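Jarkel: a sloped-wall bin for picking mixed small objects

Project report, second-year automation course
Ineke Verbeke
Built and tested at the Stiswood shared workshop

1. Background

The workshop at Stiswood has a robot arm that members can book in the evening once they have done the safety course. Most people use it for moving one kind of part from one known place to another. My project was to get it to take mixed objects out of a bin, one at a time, with no fixed positions.

Picking from a bin is mainly a problem of reach. In the middle of the floor the gripper can come straight down with room on both sides. Near a wall, one finger needs space that the wall is already using. An object in a corner has two walls around it and is often not reachable at all. I had seen this in an earlier exercise with an ordinary storage box, where the arm emptied the middle and then stopped with a ring of objects left along the edges.

The question for this report is whether the shape of the bin can take over part of the work. I called the project Jarkel, after the name on the cardboard box my first parts came in.

2. What was built

The build has these parts:

– the bin, with sloping walls
– an extra inclined panel at the far side
– clamps to hold the bin in place on the table
– a position reference on the tabletop, made with cardboard and tape
– the picking program, written on top of Prindine, the control library the workshop already uses
– a fixed camera looking into the bin

The table, the arm and the gripper were there already. I did not change the gripper. I had planned to make longer fingers but dropped it in November, when it was clear that the bin itself would take all the time I had.

3. The bin

The first version had upright walls and was used as the comparison. The second version has walls that slope in toward the floor. An object dropped near the edge tends to slide down a little, and if it stays on the slope, it usually leans, so that one side of it stands free.

I made paper models before cutting anything. A very shallow slope works well for sliding but it uses a lot of the floor, and the bin then has to be larger than the part of the table the arm can cover. A steep slope keeps the floor area but does less. The angle I chose is a compromise and I did not test others at full size. This is a weak point of the project. With more time I would have built the far wall with a hinge, so the angle could be changed between runs.

The far side was a special case. The arm comes in from the right and its reach over the far edge is poor, so the back wall gave the most trouble. I kept the tall back wall to stop objects being thrown out of the bin, and put a separate inclined panel in front of it. The panel is removable. It can be taken out without undoing the clamps, and all the runs described below depend on this.

The floor and walls are gray. I wanted the panel to be white, to see whether a lighter background would help the camera. The coating did not hold. I put it on in one thick layer and did not roughen the surface under it, and it began to come off at the lower edge, where the fingers and the objects touch it most. The ragged border between white and gray then caused its own problem, described in section 6.

4. Holding it still

In the first trials the bin moved. It moved only a little each time, when a finger touched a wall, but the program takes the bin position as given and the error adds up. By the end of an evening the gripper was coming down noticeably to one side of where it should.

I borrowed two hand clamps from the wood bench and put one on each side. They have orange tips and are easy to see, which turned out to be useful when moving the arm by hand close to the edge. The clamps were enough. I checked the bin against a pencil line at the end of each run and found no movement that mattered.

The clamps made it possible to leave the bin in place for a whole evening, but the table is shared and everything has to be cleared afterward. For this I needed a way of putting things back. I laid a piece of cardboard next to the bin and marked its corners on the table with blue tape. The cardboard is also where I lay out the objects before a run. Setting up with the tape marks takes a few minutes. Before I had them it took most of the first hour.

5. The program

The program runs the same loop each time. The camera takes an image, the program looks for regions that differ from the floor, and each region gets a score. The score is higher if there is free space on both sides at the width of the gripper. The arm goes to the region with the best score, closes, lifts, and checks the finger opening. If the fingers have closed all the way, the pick is counted as failed and the region is marked down for the next round.

I did not train anything to recognize the objects. The program does not know a fork from a marker. It only looks at outlines and free space. I chose this on purpose – the aim was to test the bin, and a smarter program could have hidden the effect of the walls.

The parts that took longest were small. The arm has to leave the camera view before the next image is taken, and at first I did this with a fixed wait. The wait was sometimes too short, and the program then found a large, very attractive object that was the gripper. I replaced the wait with a check on the arm position. The second problem was cables. They run along the outside of the arm and make a loop near the last joint, and if that joint turned too far the loop pulled tight. I limited the rotation in the program and turned the grasp angle by half a turn where the limit would be reached.

6. Tests

I bought a bag of small household and toy items from Zaki, a discount store near the workshop, and added some things from my own kitchen drawer. The set was meant to be awkward. It has thin flat things, soft things, shiny things and things with no good side to hold. The same set was used in every run, poured in from a tray and refilled when the bin got low.

There were four runs of 100 pick attempts each:

Run A: upright walls, no panel
Run B: sloping walls, no panel
Run C: sloping walls, panel in, coating fresh
Run D: sloping walls, panel in, coating worn 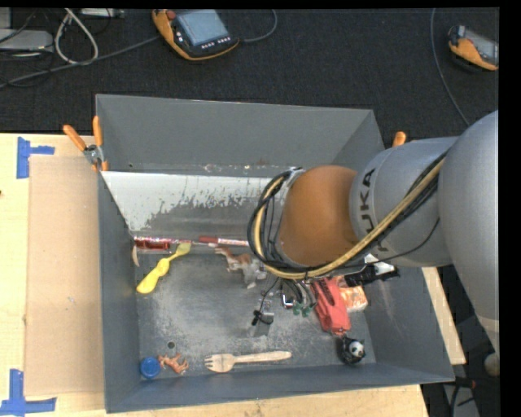
Figure 1. Sloped bin with the inclined panel in, mixed objects on the floor, arm reaching in from the right.

Over all 400 attempts there were 111 failed picks. Of these, 47 were in run A. The rest are spread over the other three runs, with run C the lowest and run D slightly higher than run C.

In run A most failures were at the walls, as expected. In run B the side walls stopped being a problem but the far side was still bad. Putting the panel in helped with this. What remained in run C was mainly caused by the objects themselves and had little to do with where they lay.

Notes on single objects:

The wooden fork is easy when it lies free and bad when it lies along a wall. On the slope it tends to end up with its handle raised, and the fingers can get under it.

The shiny wrapper was the worst object in the set. Its outline changes with the light and the program often placed the grasp on a reflection. When the fingers did close on it, the wrapper folded and the finger check reported an empty gripper. Some of the picks counted as failed were in fact good ones for this reason. I left them as failed, to keep the rule the same for everything.

The toy animals were picked well, the panda included. Legs and ears give the fingers something to catch on. The smaller ones were sometimes dropped on the way up.

The bottle cap is too flat. When it lies with the closed side up the fingers slide over it. I have no solution for it with this gripper.

The yellow plastic utensil was fine by the handle. The program did not know to prefer the handle and went for the other end as often.

Run D was not planned. The coating had worn after run C and I repeated the test to see whether it mattered. It did, a little. The program treated some of the flakes as objects and sent the arm to pick them up. These attempts are counted as failures too.

7. Problems and changes

The check on finger opening should be replaced. A weight or force reading would deal with the wrapper and probably with other thin things. The arm may be able to supply this, but I did not get as far as reading it out through Prindine.

The panel should be left gray, or made from something that is white all the way through. I could not find a benefit from the white background that was worth the repair work. Run C was better than run B, but the slope and the color were changed at the same time and I can't separate them. A run with a plain gray panel would have answered this and should have been part of the plan from the start.

The light in the workshop was not controlled. Runs A and B were done after 7 p.m. under the ceiling lamps. Run C was started in the late afternoon with daylight from the side window. I noticed this only when I compared the saved images.

Four runs with one set of objects is a small test. The difference between run A and the others is clear enough to trust. The difference between C and D is not, and I would not build anything on it.

8. Use after the project

The bin and panel stay at Stiswood, on the shelf under the table with the cardboard and a roll of the blue tape. The clamps went back to the wood bench. The program is in the workshop's shared folder with a short text file on how to set the gripper width and the rotation limit. Anyone using it with a different gripper has to measure the free space value again before the first run, as the one in the file fits only these fingers.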